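July 9, 2019

Learning to swim at 36

I started swimming lessons in April, at the Pliromar pool near my work. In the town where I grew up there was a river, but it was too cold and too fast, and my mother did not allow us to go in. So I arrived in this country as an adult who could only stand in water up to the chest.

The class is called Tarinent, which is the name they give to the lowest level. The first evening I held the wall for almost the whole lesson. The teacher did not push me. She said to put my face in the water and blow bubbles, like the small children do in the next lane, and I did it 21 times before I stopped swallowing water. 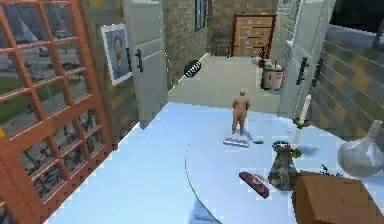
Plistia wrote under my last post that breathing out is the whole secret, and that she wasted two winters kicking harder when she only needed to empty her lungs. I think she is right. When I hold my breath my shoulders become hard and my legs go down.

I have now done 31 lengths in total, never more than four without a rest. My colour is very red afterwards – I look like I ran up a mountain. Backstroke I like the most, even if I go crooked and touch the rope with my hand.
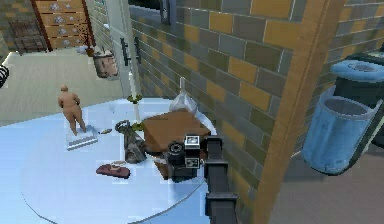
The deep end is still a problem for me. I know that the water holds me the same way there, but my stomach does not know it. Next week we will try to tread water, first with a foam board and then without. I bought better goggles also, the old ones left marks around my eyes until bedtime.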